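桌面杂物整理记录集 说明文件

版本状态：现行
维护单位：Strand 日常物品研究室
联系人：Kerstin Backlund（内容）、Gøran Kvam（文件与存取）

一、概述

本记录集收录桌面上日常杂物的摆放与整理情况，供从事居家收纳、办公环境管理及物品分类研究的人员使用。所收对象均为常见的小件物品，包括纸张、文具、食品包装、清扫用具、实验室常用的架类器具，以及泡沫、木、纸板等材料的零散小件。记录集的关注点在于物品混放时的分类与归位：一件物品应当归入哪一类，与哪些物品可以相邻，以及在用途不明时应作何种处理。

记录集共有2,403条记录，分属288个桌面布置，划为24个主题组。每条记录由图片、物品清单和整理意见三部分构成。物品清单由一名标注人员填写，另一名标注人员复核；整理意见由编目人员依据本文件第四节的规则撰写。

二、编制背景

研究室早期的物品目录按房间编排，分为厨房、书房、储藏间等类。使用中发现，许多物品并不固定属于某一房间。一张写过字的纸可能出现在餐桌上，一支竹签或木棍可能混在文具之中，簸箕则常被临时搁在任何一处平面上。按房间编目时，此类物品要么重复登记，要么遗漏。Pirjo Pesonen 在内部评议中建议改以桌面为单位，将同一平面上的全部物品作为一个整体登记，再逐件给出归类。现行版本即依此建议重新编制。

改版之后，原按房间编号的条目不再沿用。旧编号与新编号的对照表存于 Clivow 资料室，需要查阅者可向联系人提出申请。旧目录中的物品名称有一部分过于宽泛，例如“杂物”“其他小件”，这些名称在现行版本中已停止使用，原条目经重新辨认后改用具体名称，无法辨认者予以删除。

三、内容构成

24个主题组按桌面上占主要地位的物品类别划分，例如“纸张与食品包装混放”“清扫用具与文具混放”“器具与零散小件混放”等。一个桌面布置只归入一个主题组；类别相当、难以判断主次的，由编目负责人裁定，并在备注栏写明理由。

物品清单包含下列栏目：

名称：使用通用名称，不使用商品名。包装上印有文字的，可在备注栏注明文字种类，无须逐字抄录。
颜色：填写主要颜色，至多两种。颜色介于两者之间时，以复核人员的意见为准。
材质：仅在可以确认时填写。不能确认的填“未定”，不得推测。
位置：以桌面的左、中、右和远、近表述，不记录尺寸。
遮挡：物品被其他物品压住或遮住一部分时，填“部分可见”。
归类：填写第四节所列类别之一。

桌面铺设毡面、桌布或垫子的，铺设物不列入物品清单，另记于桌面栏。选用深色毡面，可使浅色纸片和细小物件的边缘较易辨认，也可减少物件滑动。桌面以外的物品，如地面上的鞋、附近的支架、窗帘等，一律不列入清单。

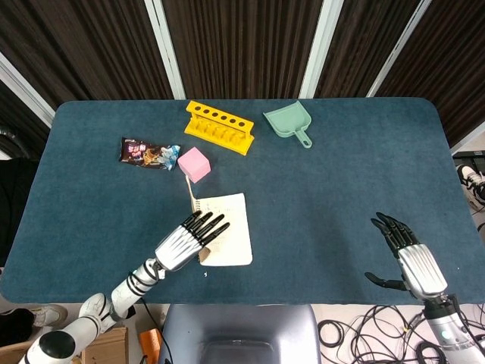 清单与图片不一致时，以图片为准，并应将差异报告联系人。使用者自行增补栏目时，请保留原有栏目的名称和顺序，以便日后与更新版本合并。

四、归类与归位规则

整理意见采用五个类别：纸张类、食品及包装类、清扫用具类、器具类、零散小件类。各类的处理原则如下。

纸张类。有书写内容的纸张一律视为待留存，不得与废纸合并。纸张被其他物品压住时，应先移开上方物品，再将纸张平放收起。横线纸、便笺和从本册上取下的散页，均归入此类；完整的本册亦归入此类，但应单独注明。

食品及包装类。未确认是否开封的包装，整理意见中写“待确认”，暂不与其他物品叠放。包装边缘有撕口的，在备注栏注明撕口的位置，不据此推断包装内是否尚有食品。确认为空的包装按废弃物处理，确认有余的移至食品存放处。

清扫用具类。簸箕、小刷、抹布等应最先移离桌面，并与食品及包装类分开存放。簸箕带有手柄的，归位时手柄朝外，便于取用。

器具类。试管架等带孔的架类器具归入此类，无论架上是否插有试管。此类器具应单独平放，孔内不得存放笔、木棍等长条物品。在居家环境中，架类器具有时被改作笔架或晾架，登记时仍按原用途归类，改作他用的情况记入备注。

零散小件类。泡沫块、细木棍、小纸板片等没有明确用途的小件归入此类。整理时集中置于一个浅盘或盒内，不按颜色细分。细长木制小件若无法区分为筷子或签类，名称统一写作“细木棍”。纸板片露出部分过小、无法判断完整形状的，按“小纸板片”登记，遮挡栏填“部分可见”。

整理顺序原则上为：清扫用具、食品及包装、器具、零散小件、纸张。纸张置于最后，是为了在桌面清空后逐张检查有无书写内容。纸张压在小件之上的，可提前处理。

五、标注与复核

标注工作由 Linnea Hedlund 主持，分3个阶段进行。第一阶段填写名称、颜色和位置；第二阶段填写材质和遮挡；第三阶段填写归类并撰写整理意见。前一阶段未经复核的，不得进入下一阶段。

复核人员与标注人员意见不同时，双方应分别写明依据，交编目负责人 Hedvig Grønli 裁定。历次裁定汇编成册，随记录集一并提供。意见分歧较多的是材质栏，塑料与涂层金属、纸板与厚纸之间尤其难以区分。遇此情形，宁可填写“未定”。

六、适用范围与限制

本记录集适用于下列用途：收纳课程的教学材料，办公及居家整理规范的编写，物品分类体系的比较研究。

本记录集不适用于判断食品是否可以食用，不适用于估算物品的价值，也不能作为实验室器具安全管理的依据。桌面上的架类器具仅作为日常物品登记，其洁净程度和使用状况未经检查。

主题组之间的数量并不均衡。以纸张和包装为主的布置较多，以织物为主的布置较少。研究者如需比较各类物品出现的频次，应先按主题组分别统计，不宜直接使用总数。物品的选取也受到地区习惯的影响，部分食品包装和文具在其他地区未必常见。

纸张上的手写内容不作转录。字迹较浅或无法辨读的，同样只登记为“有书写内容”。使用者不得以复原手写内容为目的处理图片。

七、存取与引用

记录集存放于 Wircombe 服务器，目录名为 Kudivmont。申请存取时须说明用途、使用人员及预计使用期限。获准后，使用人员可在本单位内部复制，不得向第三方转交。教学中需要展示单条记录的，可直接使用，但应同时列出图片和对应的物品清单。

引用时请写明记录集名称、维护单位和所用版本。仅使用部分主题组的，应列出主题组编号。对整理意见有所改动的，须注明“经改动”，并保留原意见的条目编号。

八、更新与勘误

记录集每年三月更新一次。两次更新之间收到的勘误先列入勘误表，不改动正文。报告勘误时，请提供条目编号、有误的栏目和建议的写法；涉及归类的，请一并说明所依据的规则条款。

新增主题组的建议由研究室在更新前集中讨论。提出建议时应附桌面布置的说明及物品清单草稿，格式参照第三节。未获采纳的建议不另行存档，提出者可在下一年度再次提交。

有关内容的来函请寄 Kerstin Backlund，有关存取权限和文件损坏的来函请寄 Gøran Kvam。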